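Questions about the Sunday art circle

Do I need to know how to draw?
No. Many people come to Bemwood with no training. We begin quietly, and each person works with their own feelings. 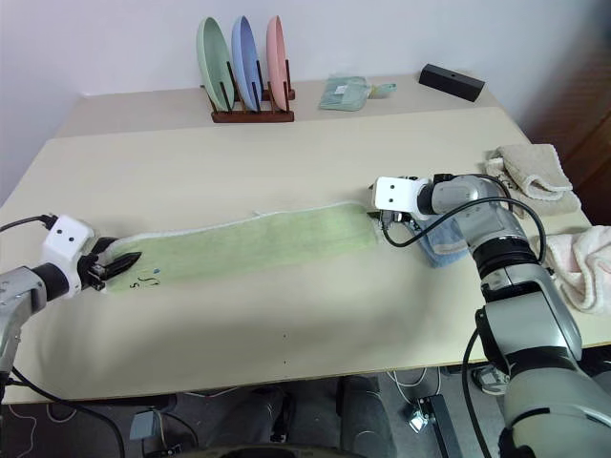 Green towel on the long table.

What does it cost?
One circle is $50 and lasts until 9 in the evening. Paints and paper are included.

Must I show my work to the others?
Only if you wish. You may also take it home unseen. 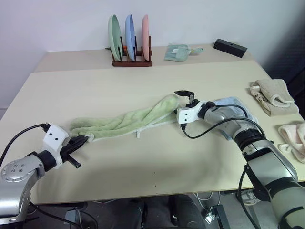

Czesław Ostrowski wrote to us that he kept his first painting closed in a drawer all winter, and that making it was already enough for him.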